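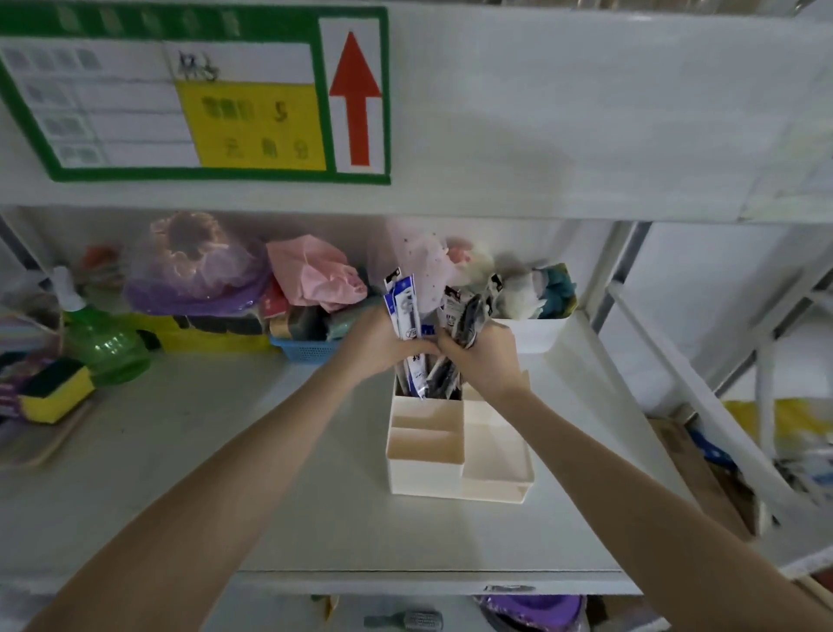
Two-arm capture on a shop shelf: placing packaged pens or refills in a desk organiser.

Stallex Bench and Shelf Capture Kit

The Stallex kit records two-arm handling tasks for teams who are training a learning system to tidy, stock or sort. It was put together at Mindel for work in ordinary rooms with ordinary goods on the shelves. Everything needed to record, check and export a session is in the one set. You supply the place, the objects and the people.

What is in the kit

Head-height camera with mount, angled down towards the hands
Recording unit with removable drive
Two wrist bands with motion sensors, left and right, marked L and R
Foot switch for start, stop and discard
Calibration board, folding
Mains lead, 3 metres
Hard carry case with cut foam

The wrist bands fit over a sleeve or on to a robot forearm using the straps supplied. The same kit can therefore be used for demonstrations by a person and for runs by a machine under remote control. Files from both come out in the same layout, with a field in the header saying which is which.

How a session runs

Each recording is called a take. The operator presses the foot switch once to start, does the task, and presses again to stop. Holding the switch down for two seconds throws the take away. Discarded takes are kept in a separate folder until the drive is emptied, so a slip of the foot loses nothing.

The longest single take is 180 seconds. Most shelf tasks come in well under that. If a task runs over, split it at a point where both hands are clear of the goods and give the parts the same task name.

A task sheet can be loaded before the session. It holds the name of the task, a one-line instruction in plain words ("put the pens in the back of the organiser") and any notes on the starting layout. The instruction is saved with every take. It can be changed afterwards in the Horkham viewer, and the old wording is kept in the log.

Choosing a place to record

Use a real shelf if you can get one. Mixed stock is good for this work: soft bags, baskets, cloths and bottles close behind the object being handled. A system that has only seen a bare table tends to do badly when it first meets a plastic bag. Price cards and shelf strips can stay where they are.

Clear wrapping and shiny packets are harder for the camera than plain card. Recording the same task under two kinds of light helps more than doubling the number of takes under one. Where the shelf above is low, tilt the mount down by one notch and run the calibration again.

Tasks that need both hands should be set up so that the second hand has something to do. Holding a bundle together while it is lowered into a compartment is a good one. Picking up a single pen is a one-hand task and should be labelled that way.

Between takes

Move things. Turn the container, swap the goods behind it, shift the whole layout towards one end of the shelf. We suggest a change of layout after every 8 takes. The recording unit will show a reminder if this is switched on in the session menu.

Keep the failed attempts. A dropped packet followed by a second try is useful, provided the take is marked "recovered" at the end. Takes marked "failed" are exported to their own folder and can be left out of training or used for testing.

Checking and export

The Horkham viewer is supplied with the kit and runs on Windows and Linux. It plays the camera picture alongside the wrist traces and flags gaps, late starts and any take where one wrist band was not reporting. Export is by folder or by task name. There is no subscription.

Faces are not usually in view with the camera at the standard angle, but they can be if someone stoops at the far side of a shelf. The viewer has a blur tool for this. Please get consent from anyone working nearby before you record.

Specification

Camera rate: 30 pictures a second
Wrist sensor rate: 120 readings a second
Battery, recording unit: 9 hours
Battery, wrist bands: 8 hours
Charging: all parts from one mains lead, in the case
Weight in case: 6.4 kg
Working temperature: 5 to 35 degrees C

Changes to this model

From September 2018 the kit ships with the wider wrist strap as standard. Owners of earlier kits can order the strap separately, part number SX-WS2. The Bustamante mount, for fixing the camera to a robot head plate or a pole, is still an extra. It needs four M4 bolts, which are in the bag.

Firmware that lets two recording units share one clock is due in November and will be free to download.

Ordering and support

Kits are built to order. Hire is by the month and includes the case, a spare pair of straps and one replacement drive.

Sales and hire: Valeriano Rivas
Technical support and repairs: Arwel James

Please have the serial number ready. It is on the underside of the recording unit and inside the lid of the case.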